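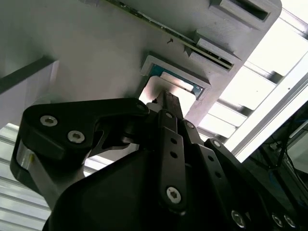
Can it do the dishes yet? Notes after 12 weeks of wrist footage

Posted in August, filed under: automation, shop floor

The question in the title comes from my sister-in-law, who asks it every time I mention work. My short answer is still no. The longer answer depends on what you count as a chore, and I have been keeping notes on that since spring.

The cell at Dolthorpe is set up for small electronics assembly. Fingertips go up to a rectangular opening in a gray enclosure with a circuit board visible inside, and the difficulty is all in the last few millimeters. The hand is a linkage type: flat black plates, silver screws, two sides closing toward a narrow point. Slim tips get into places a padded jaw will not. They also give you very little contact area, so any part that can rotate in the grasp will rotate.

Numbers first. I logged 2,281 attempts across four tasks: seating a board, pressing a connector, routing a short cable and closing a cover. Cover closing is good enough to leave alone for a shift. Board seating is close. Connectors are fine when the part arrives square and poor when it is tilted. Cable routing is bad, and I have stopped apologizing for it in status meetings.

Where the time goes

Approach from below is slow because the wrist camera sees mostly its own fingers. On the Thibodeaux controller we cap speed for the final approach, and the full cycle for a connector comes out at about 18 seconds. A trained person does it in three and talks while doing it. I tried raising the cap by 30 percent. Cycle time improved, the miss rate went up by more than that was worth, and I put it back.

Lighting costs more than I budgeted for. A pale enclosure under strong overhead light washes out, the black links sit in shadow, and the exposure has to choose one or the other. We fixed exposure on the enclosure and let the fingers go dark. The model (Nimesum, second release) does not seem to mind, given that joint positions already tell it where the fingers are.

Back to the kitchen

A dishwasher is a worse problem than a circuit board. The board is rigid, it is always the same board, and its housing is bolted down. Plates are stacked any way the last person liked, glasses are transparent, and forks nest. My own test at home used an older arm on the counter and one rack of mugs. It could unload mugs if I loaded them handle-out. With mixed handles it mostly pushed them around.

Laundry is further off. Folding demos look good, but the towel usually starts flat on a table, and mine start in a heap.

What I would buy today, if it were sold at a sane price: something that wipes a clear counter and something that carries a bin from one room to another. Both are mostly driving and light contact.

Next on the list is a compliance change at the fingertip and another run at cables, this time with the Illia force sensor mounted behind the wrist. I will post the connector logs once I have cleaned up the timestamps, which drift after every controller restart.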